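Open Doors at the Lastholm Model Homes: Was It Worth the Drive?

I went to the Lastholm open day on October 15, 2022, with low expectations and a full tank of gas. The flyer promised "a new way to live in less space." I've lived in small places most of my adult life and I've yet to see a new way to do it, but the parking was free and there was supposed to be soup.

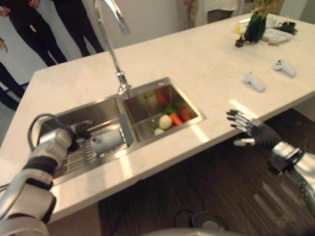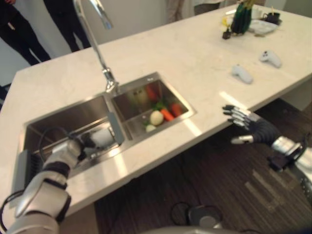
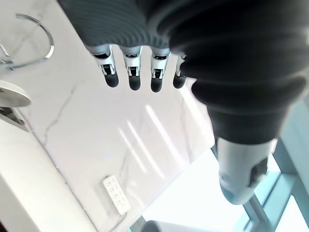

Filed under: Home & Housing Visits

The builder is a firm called Stement, and the development will have 489 units when it's finished. On the day you could walk through 11 of them. The rest is mud, stakes and a very large sign.

You start in a tent, where you get a lanyard and a folder. The folder is heavy and has almost no numbers in it. I asked at the desk what the monthly association fee would be and was told it was "still being finalized." I asked what it covered. Also being finalized. They were already taking deposits, and the deposit amount was quite final.

The kitchens are what everybody came for. Every one I saw had an island, even in the plan they call the Nowakowski, where I had to turn sideways to get between the island and the wall. Marble look, double sink, tall faucet. It's a nice place to wash a carrot. I kept opening doors to find out where a person would keep a vacuum cleaner, and in two of the homes I never did find a spot. The guide suggested the garage. The Nowakowski doesn't have a garage.

Then there's Flivero, the storage system the flyer makes such a fuss over. It's a set of wall panels on rails that slide across to hide shelves — closet doors, in other words. They slide well enough. One had jumped its rail in the second bedroom I looked at, and a man in a Stement jacket was pushing it back with his foot. The panels aren't included in the base price. You learn this from a small card by the light switch.

To be fair, some of it is good. The windows are bigger than I expected and the bedrooms face away from the road. I stood in one with the door closed for a few minutes and couldn't hear the trucks. The stairs are a sensible depth, too, which matters if you've ever carried laundry down bad ones. I knocked on a lot of walls and a few of them even sounded solid.

The talk on energy costs was supposed to last half an hour and ran for 11 minutes, most of it a video. When someone asked whether the savings were measured or estimated, we were told a report would be out in November. I wrote my email address on the list. I'm not holding my breath.

The soup was gone by noon. There were cookies.

If you plan to go to the next one, park by the north gate, wear boots, and take your own tape measure. The room sizes in the folder are measured to the outside of the walls — it says so on the last page, under the map.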